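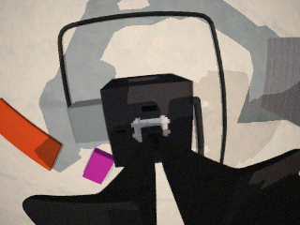 文:Fluten 台面组值班人 四月,晚上写

笔记 > 操作与抓取 > 日记

早上先看夜里跑完的批次。Atora 里的台面任务,浅米色的桌面,品红色小方块,旁边一根橙色长条,一块浅灰色的长方体。任务写起来只有一行:把小方块夹起来,放到灰块顶面上。这一行字在组里已经改过多遍,改动都在后半句,“放到顶面上”后来补了“松开后保持静止”,再后来补了“灰块自身位移不超过阈值”。补完第二条,成功率掉了一截。之前算成功的那些里面,有不少是把灰块顶歪了再把方块搁上去的。

20 次回放,成功 14 次。这个数字单看没有什么意义,写在这里是为了以后对照。昨天换过指面的摩擦参数,所以跟前天的结果不能直接比。

失败的几次我逐条看了。有一类是夹偏,手指合拢时方块绕竖轴转了一个角度,提起来以后还在手里,放下去时棱先着面,弹一下就滚了。方块在桌上本来就是斜着放的,策略要先把腕部转到和它的侧面平行再下去,转角估得不够,夹住的就是两条对棱。从数值上看,合拢那一步的接触力左右不对称,右指先到,左指晚到。真机上这种情况多半会被指面的软垫吃掉一部分,仿真里的接触是硬的,偏多少就转多少。

另一类失败发生在接近阶段。黑色夹爪的壳体和两根手指都很宽,压到桌面附近的时候,方块、灰块、橙条之间剩下的空间就不多了。左指张开时占的地方不小,方块又正好待在橙条和左指之间的那块地方。如果下降轨迹略微靠左,指尖先碰橙条,橙条转开,再把方块带走。人伸手的时候会把手指收窄一点再进去,到位了再张开。我们的策略是一开始就张到最大,一直张着下去。这是示教数据里的习惯,录数据时为了省事,开爪命令都放在第一步。

改法有两个。一个是重新录,把预抓取的开度作为连续量放进动作里。另一个是在规划层加约束,离桌面一定高度以下开度按目标宽度收。我倾向第一个,慢,但是不用维护两套逻辑。先记下,下午再定。

上午剩下的时间在回 Winine 的邮件。他们做家用方向,问题很直接:现在的机器能不能收拾餐桌,能的话什么时候能装到厨房里。附件是一份家务清单,按他们认为的难度从低到高排:擦台面、收杯子、把餐具分进抽屉、叠毛巾、倒垃圾、清洗水槽滤网。后面有一栏让我填“现状”。

填这一栏花的时间比预想的长。问题在于清单的行是按人的难度排的。擦台面对人来说最省力,对机器来说却要先回答几件事:台面上的东西要不要先挪,挪到哪里,哪些污渍需要多擦一遍,怎么判断擦干净了。判断擦没擦干净,用相机看湿的石材台面,反光一来,什么都看不出。收杯子反而可以填得乐观一点,杯子的形状变化有限,抓取点容易找,失败了后果也清楚。可是杯子里有没有剩水,这一条又把它拉回去了。

我最后把“现状”拆成三栏:布置固定时能否完成;布置随意时能否完成;失败之后能否自己收场。第一栏多数能填“能”,要加条件。第二栏多数填“部分”。第三栏我几乎全填了“否”。

第三栏是我觉得应该给 Winine 看的。桌上的方块滚了,重新抓一次就行,仿真里按复位就行。厨房里杯子倒了,水流到抽屉缝里,机器需要知道这是一个新的任务,优先级高于原来的任务,并且需要一块布,而布现在在哪里。目前的系统遇到这种情况,好一点的会停下来,差一点的会继续收杯子。我在备注里写:建议第一阶段的验收标准以“停得对”为主。不知道他们会不会接受,销售的人大概不喜欢这句话。

中午吃饭时想到一点,记一下。家务里面真正占时间的,很多是任务之间的衔接。洗碗机能洗碗已经很久了,剩下的是装进去、拿出来、归位。洗衣机也一样。机器把中间那一段做掉了,两头留给人。两头的共同点是物体杂、位置乱、接触多。所以问“机器能不能做家务”,拆开来看是在问机器能不能做这些两头的事,而两头的事恰好都是抓和放。台面任务看上去离家务很远,方块和灰块没有人家里会用到,但失败的原因是同一批:空间窄,旁边有东西,夹上去姿态会变,放下去要稳。

下午一点多,Akgül 的电话会。Akgül 是做铰链和小五金的厂,他们想替掉的工位是上料:工人从料盘里取坯件,放进夹具,踩踏板,取下成品放到另一个盘里。他们之前请人做过一版,振动盘加固定工装,换一个型号就要停线调。所以这次想要“灵活一点的”。

我问他们换型频率。回答是看订单,有时一个班换一次,有时一个班换好几次。再问坯件表面有没有油。有。有没有毛刺。有,批次不同。料盘里是整齐码放还是散放。目前是散放,工人自己扒拉。

这几个答案里,最麻烦的是油,其次才是散放。散放可以在视觉上下功夫,坯件互相压住的时候挑最上面的抓,抓不到就拨一下盘子,拨盘子这个动作很笨,但是有效。油会改变摩擦,摩擦一变,夹持力就得往上加,力加上去薄的坯件会变形。工人的手会根据滑不滑自己调,我们的手指没有触觉,只能靠电机电流猜。电流的噪声比我们想测的那点差别大。

节拍方面,对方给的数是一件 8 秒,包括装夹。我们手上最接近的真机流程,只算取和放,不算装夹里那个插入动作,也到不了这个数。插入动作单独是一个难点,坯件的孔要对到夹具的销子上,间隙很小,歪一点就卡。人会一边压一边晃,晃几下就进去了。晃这个动作可以写成螺旋搜索,写出来以后比人慢,卡死的时候还要判断是卡死了还是已经到底。两种情况在力的读数上很像,区别在高度,而高度的误差又来自手里的坯件有没有滑。绕了一圈又回到夹持。

我在会上给的意见是:先做取件和下料,装夹那一下留给人,或者改夹具,给销子加倒角。改夹具的钱比改机器人少得多。对方沉默了一会儿,说夹具是客户指定的,要问。车间里的自动化项目我参加过的不算多,每次谈到最后都会谈到夹具、料盘和来料。机器人本体在预算表里最显眼,花时间的是它周围的东西。

对方还问了一句,能不能让机器“自己学”。我说可以录示教,录多少要看坯件种类和散放的程度,录完以后在见过的型号上会比较好,没见过的型号要看它和见过的像不像。这话每次说出来都显得没有信息量。下次应该带一张曲线去,横轴写型号差异,纵轴写成功率,哪怕是仿真里的。

电话会之后回来处理早上的两个改法。定了重新录。新的动作定义里开度是连续的,示教时要求操作的人在下降前把开度收到略大于目标。我自己先录了一些,手感不好,原因是遥操作的界面里开度在一个滑块上,腕部姿态在另一个手柄上,两只手要同时动。录到后面改成了脚踏控制开度,好一些,但脚踏是阶跃的,又得加一个平滑。平滑的时间常数设大了,手指收拢有滞后,人会不自觉地多等一下,数据里就多出一段静止。静止段太多,策略学到的第一件事是停着不动。以前吃过这个亏,所以录完先跑一遍裁剪,把关节速度低于阈值的连续段压短。压到多短没有依据,沿用旧值。

光照也顺手改了。Atora 默认的光源只有一个,桌面上会出现一大片不规则的灰影,边缘又花又碎。人看一眼就知道那是影子,网络不一定。翻了夜里那批的注意力图,有两条轨迹里,权重明显落在影子的边上,跟着影子的轮廓走。成功还是成功了,但这种成功换一盏灯就没有了。现在把光源的方向和强度都放进随机化,影子的软硬也放进去。代价是训练变慢,早期的损失曲线会难看一阵。

同样的问题在那圈细的黑色轮廓线上也有。线很细,粗细一致,在缩小后的输入图里只剩一两个像素,有时连续,有时断。断掉以后网络看到的就是几段短弧,和手指旁边那根弯的黑色短杆混在一起。黑的东西挨着黑的东西,分割的结果一直不稳,夹爪的掩膜时大时小。试过把输入分辨率提一档,掩膜稳了,推理时间长了,控制频率往下掉。控制频率掉了以后,接近阶段又开始碰橙条。最后折中,只对夹爪周围的区域裁一块高分辨率的,另走一路编码。先这样跑,今晚看结果。

说到细的东西,家里和车间都很多。衣架、漏勺的柄、充电线、扎料用的铁丝、料盘的边。深度相机对它们的态度是时有时无,尤其是黑的和反光的。做避障的人喜欢把它们膨胀成粗的,膨胀以后就没有路可走了。做抓取的人希望它们精确,而精确的点云里常常没有它们。这一条应该写进给 Winine 的备注,收餐具那一行,叉子齿和打蛋器都属于这一类。写邮件时漏掉了,明天补。

傍晚在真机上做了一轮短的对照,用旧策略,布置尽量照仿真来,方块、灰块、长条。夹的部分比仿真里好,软垫起了作用,方块在手里转得少。放的部分更差。真机的高度标定有偏差,松手时方块离顶面还有一点空隙,落下去会弹。连续三次都弹出去以后停了,重新标定。标定板找了一会儿,在打印机下面压着。标完再放,能放住,落点偏向灰块的一侧,离边不远。

这种偏在台面任务里只要没掉下去就算成功。放到 Akgül 的夹具上就是废品。放到餐桌上,一个杯子放在离桌边这么近的地方,家里有小孩的人看了会不放心。同一个误差,三个地方三种结论。所以成功率的数字离开任务的容差去谈没有用处,报表里以后要把容差写在同一行。

关于“到底能不能”的问题,今天两边都问了,我给两边的答复放在一起看,差别不大。车间那边:布置能管住,来料能管住,就能做一部分,节拍要谈。家里那边:布置管不住,来料更管不住,节拍倒是没人催,夜里慢慢收也行。没人催这一点对我们有利,慢一点可以多看一眼、多试一次,失败了退回去重来。前提仍然是失败之后别把事情弄得更大。第三栏的那些“否”,我看短期内改不掉几个,也许收杯子那行可以先试,空杯子,塑料的。

待办:

给 Winine 补叉子和打蛋器那一条,连同细物体的深度问题。
问 Akgül 要一盘真实坯件,带油的,不要他们洗过的。
开度的平滑参数扫一遍,静止段裁剪的阈值顺便扫。
真机的高度标定写成开机流程,标定板挂到墙上。
批次报表加容差列。
随机化之后把注意力图再出一版,看还跟不跟着影子走。

夜里的批次已经提交,用新的光照设置和裁剪分支,开度还是旧的,新示教的数据没录够。两个改动放在同一批里不太干净,分开跑机时不够。排队显示前面还有别组的任务,开始时间不定。磁盘空间剩得不多,回放视频先关掉,只存状态和关键帧。

走之前发现真机的急停没有复位,脚踏的线还搭在过道上,收好了才走。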